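Questions from children in Purkwood, collected by Lăcrămioara Gavrilă

# Why does bread have holes?

Take a slice of bread and look at it from the side. It is full of small holes. Some are as small as a grain of salt, and some are so big that the jam falls through them onto your knee. Temitope Bako, who is seven years old, wrote to me and asked: "Who makes the holes?"

It is a very good question, and the answer is alive.

## The smallest bakers

The holes are made by yeast. Yeast is a living thing, but it is not a plant and it is not an animal. It belongs to the family of fungi, the same as mushrooms. One yeast cell is so small that you can't see it without a microscope. In a teaspoon of dry yeast there are billions of them, and they are all sleeping.

They sleep because they are dry. When the baker puts them in warm water, they wake up, and like many of us in the morning, they are hungry. What do they want to eat? Sugar!

Perhaps you say now: "But my father doesn't put sugar in the bread." This is true for many breads. The yeast finds its food in the flour. Flour is made mostly of starch, and starch is a long chain of small sugars holding hands. In wet dough there are special helpers called enzymes. They cut the chain into short pieces, and the yeast can eat these.

When yeast eats sugar, it gives out a gas. The name of this gas is carbon dioxide. You know it already, because it is the gas in the bubbles of soda, and you breathe some of it out every time you say a word.

## How the dough catches the gas

If you blow through a straw into a glass of water, the bubbles go up and they are gone. Why does this not happen in dough?

The flour has another secret, and it is called gluten. When flour and water are mixed, two kinds of protein in the flour join together and make a stretchy net. The baker pushes and folds the dough many times. We call this kneading. With every fold the net becomes stronger, and after ten minutes you can pull the dough thin like a balloon and it does not tear so easily.

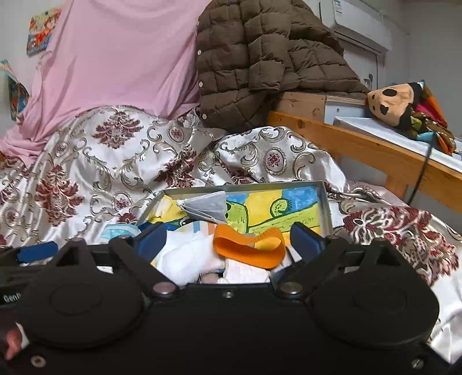

*A grip from two sides. Gluten holds its bubbles from all sides at once.*

So the gas is caught. The yeast makes more gas, the little bubbles grow, and the net stretches around them. From outside we see only that the dough becomes bigger and rounder. Bakers say that the dough is rising.

My neighbor Lawal Garba bakes at night in his shop, Narine. He told me that in January his dough needs almost double the time to rise, although he uses the same flour and the same yeast. Yeast likes to be warm. In a cold kitchen it works slowly, and in the refrigerator it works so slowly that you can leave the dough there until the next day. But very hot water kills it, and then the bread stays flat like a stone.

## What happens in the oven

When the dough goes into the hot oven, everything goes fast for some minutes. The yeast gets warmer and makes its last gas, and the gas that is already in the bubbles grows bigger from the heat. Also, a part of the water turns into steam and pushes too. The bread jumps up. Bakers call this "oven spring."

Then the inside gets too hot for the yeast, and it dies. The net becomes firm and does not stretch anymore. The bubbles stay where they are, and these are your holes.

## Try it yourself: a balloon and a bottle

You need:

- a small empty bottle
- 2 teaspoons of dry yeast
- 2 teaspoons of sugar
- warm water (not hot)
- a balloon

1. Ask an adult to help you with the warm water. Fill the bottle one quarter full.
2. Add the sugar and the yeast. Shake it gently.
3. Pull the balloon over the neck of the bottle.
4. Put the bottle in a warm place and wait 26 minutes. You can read a book.

The balloon will slowly stand up. Now make a second bottle with cold water and compare them. Onyekachi Effiong tried it with apple juice in place of the sugar and water, and I would like to know what happens with yours.

## Words to remember

**Yeast**: a very small fungus that eats sugar and makes gas.

**Gluten**: the stretchy net in dough made from wheat flour.

**Kneading**: pushing and folding the dough.

**Carbon dioxide**: the gas in the bubbles.

Next time: why does an onion make us cry? Ikechukwu Tijani asked this one while he was helping with the soup.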